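Sun 11 November
Workshop notebook, lending desk tools

Good day! I got the Hillport repayment sheet to agree with the lender's own schedule to the cent, all 72 payments of it, and I want to get down how before it leaks out of my head.

Where it was going wrong

The old sheet treated every month as the same length. Kerkico doesn't do that on its small business loans. They charge by the day, on a 365-day year, and the first period runs from the day the money goes out to the first due date. A loan funded late in April with a first payment in June carries a long first period, and our sheet was quietly dropping those extra days. The gap was small at the start and then it rode along all the way down and landed in the last payment. I had been hunting for it at the bottom of the column for two evenings. It was in row one!

Fix: new column for days in period, interest worked on that, and the odd days shown on their own line so a borrower can see them. I love how readable it is now. You can put your finger on any month and say where the number came from.

Rounding

Kerkico rounds interest each period and lets the last payment soak up the pennies. Dogar rounds the payment up to the next whole dollar, so its last payment comes in smaller. Both are fine, but one formula can't serve both, so there is a switch at the top of the sheet (K or D). Please don't type over the cell under the switch, it feeds everything.

Test loans run today

- Hillport, 72 months, Kerkico style: matches.
- Short one, Dogar style, $500 fee taken out of the proceeds: payments match, APR does not. See below.
- Same loan with the fee added to the balance instead: matches, APR too.
- Pukar bridge loan, interest only and then a balloon: matches once I stopped asking it to pay down principal in the first stretch. My mistake, the sheet was right.

The fee question

This is the fun part. When the fee comes out of the proceeds, the borrower signs for the full amount and gets $500 less in hand, but pays interest on all of it. The APR has to be worked from what they receive. My formula was still reading the face amount, so it came out too low. I know which cell it is (the one feeding the rate search) and I want to do it properly with fresh eyes. A low APR on a handout is the one error I really don't want to let out the door.

Prepayment

Tried paying off the Hillport loan at month 68 to see what the sheet says. Interest stops on the payoff date and the leftover balance is clean. Then I put in a payoff in the middle of a month and it charged the whole month, so the day count isn't reaching that branch yet. Should be the same fix as row one, just copied across.

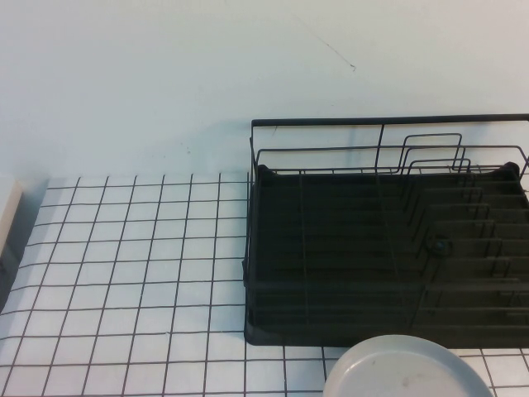 To do next

1. Point the APR search at net proceeds.
2. Carry the day count into the payoff branch.
3. Rerun the full batch, some 81 old loans, and list any that are off by more than a penny.
4. Ask Dogar whether their late fee is figured on the payment or on the past due part. Their note can be read both ways.
5. Lock the input cells and save a clean copy for the desk.

If the batch comes back clean I'd like us to start using this one for new quotes right away. The old sheet can stay in the folder for looking up closed loans, marked OLD in the name. Still need to pick a color for the odd days line, the yellow prints too faint.

Last updated: Sunday evening, after the payoff test

Recent entries
Pukar bridge loan: setting up the balloon
Reading a Kerkico payoff letter
Late fees, grace days and what counts as received
Quote sheet: why the old one stays in the folder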